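The Long Upkeep of a Short Task
How one domestic robot cell is kept ready for work with lamps, chargers, and cords

STUSSTEAD. The Vunine cell at Skoltesus has a narrow assignment. It is being prepared to handle the small electrical items that collect on a household desk: plug-in chargers, power cords, and lamps that are moved from one side to the other several times a day. A person can clear such a desk without much thought. Keeping a two-armed machine in a condition to attempt the same work occupies most of a technician's week.

That technician is Kristaps Strazds, who has been responsible for the cell since January. His duties cover the arms, the grippers, the head camera, and a second camera of the same model that is worn by people. The worn camera records how the tasks are done by hand. The recordings are then used to teach the robot, and for that reason the two cameras are maintained under a single schedule.

"If the person's view and the machine's view have drifted apart, the lesson is wrong before it begins," Strazds said. "I would sooner lose a morning to calibration than find that out a month later."

Recording takes place in furnished rooms, at desks in ordinary use. Skoltesus considered a bare test bench and decided against it. A charger lifted from an empty table presents few difficulties. A charger with its cord attached, held above a plastic bag beside a desk, presents a good many, and these are the conditions the robot is expected to meet.
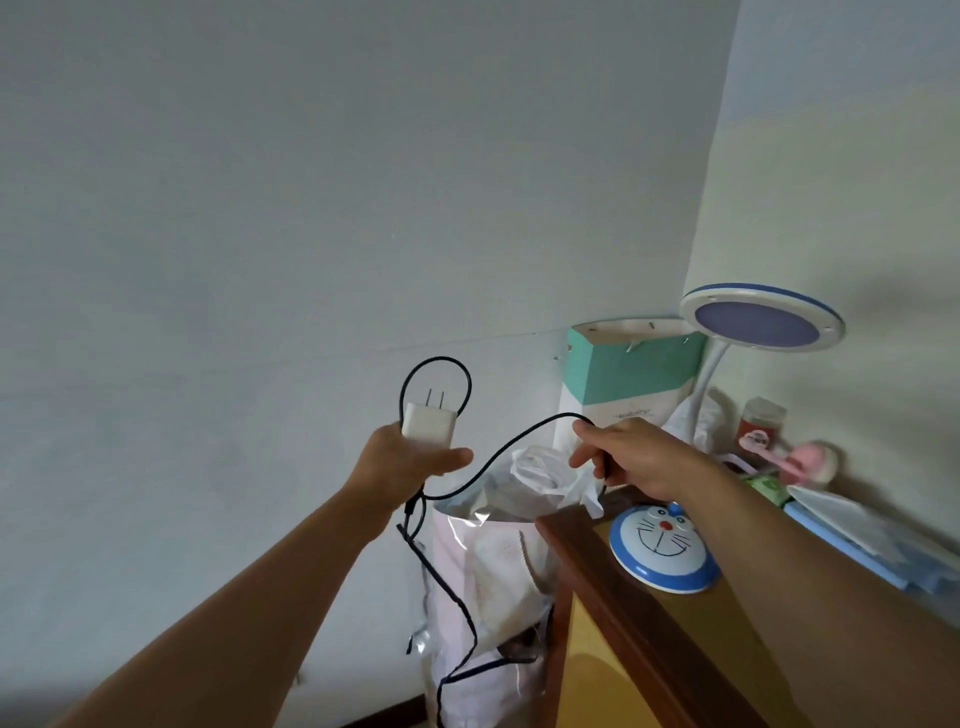 Cord is the most demanding material in the program. It has no fixed shape, it slides against the fingers, and it catches on whatever stands nearby. A person holding a charger in one hand will usually guide the cord with the other, and the Vunine arms are set up to follow the same division of labor. One gripper carries the solid object. The other closes lightly on the cord and allows it to slip when it is pulled.

That light grip depends on the finger pads. Each pad is a strip of soft rubber held in a shallow metal channel by two screws. When the pads are new, cord passes through them evenly. As they wear, a groove forms along the center, and a thin cord settles into the groove and stops moving. The arm continues to travel, the cord tightens, and the controller halts the motion. Early in the year these halts were entered in the log as software faults. Strazds removed the pads, set a straightedge across them, and found the groove.

The pads are now changed after every 300 cycles. The work is done with the arms parked and the power locked out. The old strip is pushed from its channel with a plastic tool, the channel is wiped with alcohol, and the new strip is seated from the wrist end outward. Both grippers are always changed together, including when only one shows wear. A mismatched pair will hold the same cord with different force, and the arms then pull a loop toward the weaker side.

After the pads come the force readings. The grippers close on a steel test block, and the reading from each finger is compared with the value posted inside the cabinet door. An error at this point is corrected by resetting the zero with the fingers open. If the error returns, the finger sensor is replaced. The manual supplied with the cell permits a software offset as a temporary measure. Strazds has crossed that paragraph out in his copy.

The cameras receive the closest attention. Both are fitted to brackets made by Ladefoged, originally intended for the robot alone and later adapted to a padded headband. The headband is adjusted for each wearer so that both hands remain in view when they meet above the desk. A wearer who is accustomed to looking slightly down needs a different angle from one who works with a level head, and the bracket is locked again after each adjustment. A strip of paint across the locking screw shows whether it has turned.

Lighting is the other concern. Desk lamps are among the objects to be handled, and a lamp can also change the picture on which the robot relies. The operators vary its position between recordings, with both hands on the base, and exposure on the camera is fixed beforehand so that the image does not brighten and darken as the lamp head swings.

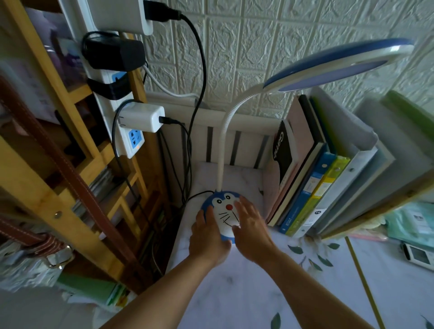 A lamp of the gooseneck type has raised questions of its own. The neck is flexible, and the weight of the head is carried well away from the base. The arms must therefore approach low and take hold from two sides. In the first trials the left arm arrived slightly ahead of the right and pushed the base across the desk. The delay was traced to a worn belt at the left shoulder.

Replacing the belt was the longest repair of the year. The shoulder cover comes off in two halves, and the cable bundle behind it must be released from its clips before the tensioner can be reached. Strazds photographed each clip as he opened it. The new belt was run in slowly overnight, tensioned again the next day, and left for a further day before any trial was allowed. The completed repair was signed off on Wednesday, October 12, 2022, and the shoulder cover now carries a label with the belt's part number in large type.

The maintenance log stood at 102 entries at that time. It is a paper book kept on a hook beside the cabinet. Skoltesus also maintains an electronic record, and the two are compared at the end of each month. Of the recordings made with the worn camera in the last full session, 233 passed inspection. The rejected ones were set aside chiefly for hands that had left the view during the plugging or unplugging of a charger.

Rejected recordings are kept. Strazds reviews them with the operators, and several changes to the routine have followed from those meetings. Sleeves are now pushed above the wrist before a session. The headband is checked again after any task that requires the wearer to bend toward the floor. Cords are left as they fall, and operators no longer straighten them between attempts.

The next scheduled work on the cell is a change of wrist cables, for which the replacement set has already been delivered. Strazds intends to route them on the outside of the forearm, where they can be inspected without removing a cover. The supplier's drawing shows them on the inside. He has asked for written approval of the change and will leave the existing cables in place until it arrives.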